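4.2 Loose sheets and the life they lead

Of everything we looked at in the Clitville band library, the loose sheet turned out to be the richest. Bound scores sit on a shelf and mostly stay there. A single part, by contrast, travels: it goes home in a bag, gets marked, folded, smoothed out, lent to a neighbour and put back in the wrong folder. We catalogued 820 loose sheets in all, and 279 of them carried at least one fold that had nothing to do with how the paper was first cut or sold. We had expected a handful!

The folds fall into families, and they are a joy to sort. The commonest is the pocket fold, a single crease straight across the middle, found above all in marching parts. Next comes the corner turn, where a player has bent up the lower right corner so that it can be caught quickly with a thumb. Players told us they learned this from whoever sat beside them, and the habit clusters wonderfully by section. Nearly all the second clarinets turn their corners, while the horns next to them hardly ever do (one horn player was quite firm with us on this point).

A third family took us longer to understand. In 79 sheets the crease runs at a slant, beginning near the foot of the page and fading out before it reaches the top stave. Benito Pastor, who kept the library for many years, recognised it at once as the mark of a stand that is too narrow. The sheet is wider than the ledge, the outer part droops, and over a season of rehearsals the droop sets into the paper. We tested his account with three stands of the old Cantero pattern, still used in the practice room, and a stack of blank paper cut to the same size. After four weeks the slanted crease had begun to show on the heavier stock, just where he said it would.

What a sheet does when it is held and what it does when it is propped are therefore different questions. A propped sheet bends along the edge of whatever is behind it. A held sheet bends from the grip outwards, and its free parts go their own way (Figure 3).

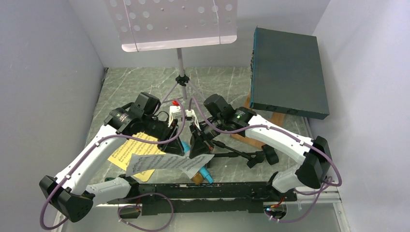 Figure 3. A sheet of printed music with its right-hand portion bending down to a corner.

Weight of paper matters a great deal too. The thin Bistico stock used for the older marches gives way under its own weight and keeps almost any shape it is put into, and for that reason its creases are many but shallow. The Harico paper bought later is stiffer. It resists for a long time, then takes a sharp line that never quite leaves it. Milagros Goicoechea pointed out to us that players can feel this difference and treat the two papers accordingly, rolling the first and folding the second. We went back through the folders with her remark in mind and found traces of rolling on a good share of the thin marches, which we had at first put down to damp. Our tables were revised in June to give rolled sheets a column of their own.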